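Review: the Moldale career journal, after one season of use
By Birsen Coşkun

I bought the Moldale career journal in August, when I was preparing for a new position and had the feeling that my work of the last years was invisible, even for me. It is a paper notebook with a short course by e-mail. The course has 32 lessons, one for each double page. I have now completed all of them, so I can write with some experience.

The first part is the strongest. Every page asks for one thing you did at work, who profited from it, and how you would tell it to a stranger in the lift. In my first week I wrote very general sentences, such as "I supported the team". The journal makes you write the same sentence again with a verb and a result. It is a little boring, but after 3 weeks I had enough material for a new CV and for my yearly talk with my manager at Skevia.

The second part is about your profile on professional networks. You must write a summary of no more than 2000 characters, and then cut it to 1000. I found the cutting very useful. My colleague Suqin Lu read both versions and preferred the short one without any doubt.

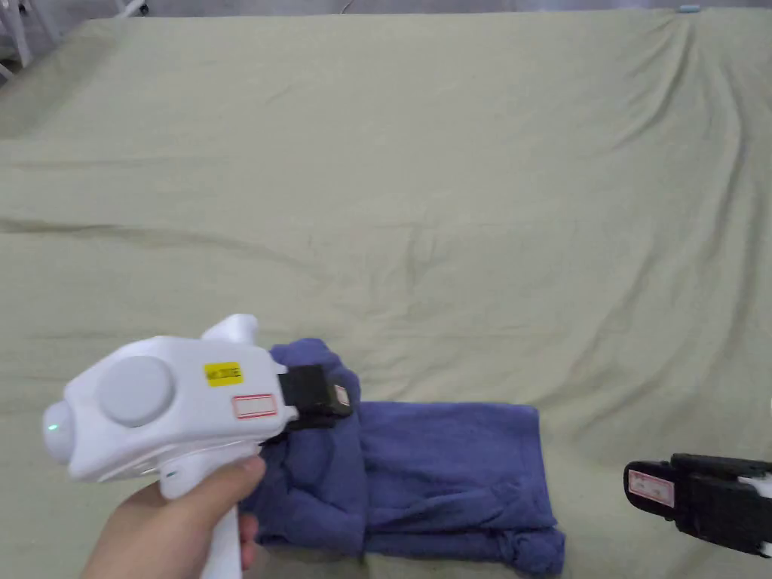 Green sheet, lightly creased.

Less good is the part about meeting new people. The sample messages are too friendly for my taste and I think they were written for one country only. If I sent such a message to a senior person at Pasichnyk, where I worked before, she would be surprised to be called by her first name and to receive three exclamation marks. I rewrote all of them. A note about different customs would help the many readers who, like me, work in their second or third language.

The paper is thick and takes ink well. The binding is stiff in the beginning and the book doesn't stay open by itself until you are near the middle. The e-mails came each morning, and I could pause them during my holiday with one click.

I also tried the Funovbridge planner last year. It is prettier and has more space for the calendar, but it asks almost no questions, and I stopped using it quickly. For somebody who already knows what she wants to say about herself, Funovbridge may be enough. I needed the questions.

Would I buy Moldale again? Yes, for the first two parts. I would skip the sample messages and ask a colleague to read my own ones.

My mark: four out of five.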